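Course handout 4: Notes on the cell visit
Introduction to Industrial Automation, Module 2: Grasping and bin picking

Read these notes before the lab session. They cover the demonstration given during the visit to the Jendside site in March, and they replace the textbook section on end effectors for this part of the course. Students who missed the visit should be able to answer the written questions from this handout and the data sheet.

1. Purpose of the visit

The Jendside open day runs once a year. The general program is aimed at local firms, and most of it concerns palletizing and machine tending. Our group was given a separate slot in the afternoon, at the cell used for the Skalla picking trials. Skalla is the name of the whole software stack: camera calibration, grasp selection, motion planning and the logging tool. The cell itself has no name and is called "the cell" below.

The slot had two parts. The first was a short talk on how the cell is laid out and what a trial consists of. The second was a live run from a bin of mixed items, with the operator stopping the arm at several points so that the group could look at the cables and the gripper.

2. Terms used in this handout

Arm: the jointed manipulator, from the base up to the tool flange.

Flange: the mounting face at the end of the last joint. The tool is bolted here.

Tool or end effector: anything attached to the flange. In this module it is always a gripper.

Tool center point (TCP): the point the controller treats as the end of the robot. It is set in software and must be set again when the tool changes.

Dress pack: the cables and hoses that run along the outside of the arm to the tool, together with the ties, straps and wraps that hold them.

Cycle: one attempt, from the moment the camera is triggered to the moment the arm is back at its start pose. A cycle counts whether or not an item was lifted.

Pick: a cycle in which an item was lifted, carried and released in the target area.

The difference between the last two matters in section 6. Reports that give "picks per hour" without giving cycles are of little use.

3. Layout of the cell

The cell is built on a plain table. It was chosen for access: an operator can reach the bin from the front while the arm is parked. The price is stiffness. A table moves slightly under a fast arm, and the group in charge limits the joint speed for that reason.

The bin position is held by clamping. It is removed and put back several times in a working day, and each time its position is checked against the stored model. If the measured position of any corner is off by more than the tolerance, the calibration is repeated. This takes a few minutes and is done by touching the gripper tip to a set of known points.

The workspace camera is fixed and does not travel with the arm. Compare this with the wrist-mounted arrangement from handout 3. A fixed camera needs only one transform between camera and base, and it can take its next image as soon as the arm is out of the way. Its weakness is occlusion. Once the arm is over the bin, the camera sees mostly arm, and whatever lies beneath the large links cannot be located until the arm moves off. In the demonstration the planner took one image per cycle with the arm at its start pose and did not update the target during the descent.

Occlusion also affects the logs. When a cycle fails, the operator would like to see the contact between fingers and item, and the fixed view often does not show it. The usual cure is a second camera at a lower angle. The cell did not use one for our run.
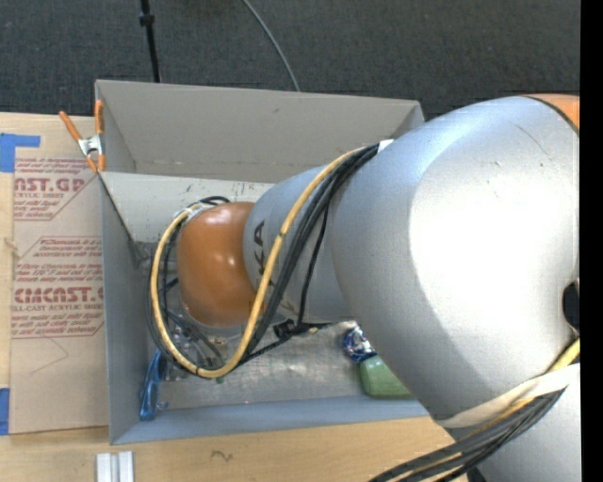 The dress pack deserves more attention than it gets in most courses. Every cable to the tool has to cross the wrist, and the wrist is the part of the arm that turns the most. If the cable is too short, it goes tight near the end of the joint range and pulls on the connector. If it is too long, the slack can catch on the wall of the bin or swing in front of the fingers. The length has to be picked for the worst pose the planner is allowed to use, and the planner then has to be kept from using anything beyond it.

Two methods were discussed. In the first, the cable is fixed at one point above the wrist and one point at the tool, with a free loop between them. This is simple and cheap and can be changed in minutes. In the second, the cable passes through a guide that takes up slack with a spring. This keeps the loop small but adds weight and one more part that wears. The cell uses the first method. For research work, where the tool changes often, this is the normal choice.

The loop sets a limit that does not appear in the robot's data sheet. The data sheet gives a range for the last joint. The usable range with the tool fitted is smaller, and it has to be entered in the planner by hand. At Jendside this is kept in the same file as the TCP, so that both are changed together. The file format is called Harness, and we will use a cut-down version of it in the lab.

4. The items

The test set is made up of small household and packaged goods. It was put together to include cases that are hard for a depth camera and cases that are hard for a gripper. The two kinds overlap less than one might expect.

Shiny wrappers reflect the light of the projector, and the depth image has holes where the wrapper should be. The planner sees part of the item and may place the grasp off center. Clear material is worse, and often gives no depth at all or gives the depth of the surface behind it. Smooth items with rounded corners are usually measured well but can slide out of the fingers as they close. Items standing against a wall leave no room for the outer finger, so the planner has to choose a grasp along the wall or leave the item for later.

The Skalla planner handles the last case with a rule. Each grasp candidate is given a clearance value, the smallest distance between the open fingers and any wall. Candidates below a set value are dropped. If no candidates remain, the value is lowered once and the search is repeated. If there are still none, the cycle is logged as "no grasp" and the operator is told.

5. Sequence of one cycle

5.1 The arm moves to the start pose and reports that it is still.

5.2 The camera is triggered. One color image and one depth image are stored.

5.3 Grasp candidates are generated and ranked. The limit for the run we saw was 400 candidates per image.

5.4 The planner takes the highest-ranked candidate and tests the full path for collision. The collision model includes the arm, the tool and the bin. The cable loop is included only as a simple cylinder around the wrist — a rough model, but a safe one if the cylinder is large enough.

5.5 If the path fails the test, the next candidate is taken.

5.6 The arm descends, closes the gripper and lifts. Finger position is read after the lift. Fully closed fingers are taken to mean that nothing was held.

5.7 The item is carried to the target area and released. The arm returns to the start pose.

Note on step 5.6. Finger position is a weak test for thin items. A flat packet may be held with the fingers almost closed, and the reading is then close to that of an empty gripper. The threshold is a compromise and should be given in any report.

6. Data from the trials

The figures below were given in the talk and cover the trial series up to the open day. They are for use in the written questions only.

Cycles logged: 1,359
Cycles logged as "no grasp": 36
Cycles stopped by the operator: 415

The last number is high and was explained in the talk. In the early part of the series the operator stopped the arm whenever the cable loop came near the bin wall. These stops were entered under the same code as every other stop, and the log does not allow them to be separated after the fact. Treat the number as an upper limit on real faults. A better log would carry a reason code for each stop, and the current version of the tool has one.

The number of picks was not given. Do not estimate it from the other figures. The cycles that remain after subtraction include failed grasps and dropped items.

7. The Yáñez test

Several students asked about the test done at the end of the slot. The Yáñez test is a wrist check used by the cell group before a long series. The arm holds the tool over the center of the bin at working height and turns the last joint slowly from one software limit to the other and back. The operator watches the fixing points and the loop. The test is passed if no cable goes tight, if the loop stays clear of the fingers, and if no tie has shifted along the arm by the end. It is then repeated at the corners.

The test does not cover fast motion. At working speed the loop swings outward, and a gap that was adequate in the slow test may be too small. The group allows for this with a fixed margin.

8. Written questions

(a) The last joint of an arm has a data sheet range of plus or minus 175 degrees. The cable loop allows plus or minus 120. State what must be changed in the planner, and describe one type of grasp that is lost.

(b) Using the data in section 6, give the share of cycles that ended without a valid candidate. State clearly which total you divided by.

(c) Propose a second camera position for the cell. Explain which failures it would make visible and which it would not.

(d) Suggest a check to replace or support the finger position reading in step 5.6. Hardware may be added, but any extra cable must cross the wrist, and your answer should say how it is routed.

Answers are limited to two pages, with sketches. Bring a printed copy of section 5 to the lab; the bench sheet refers to the step numbers.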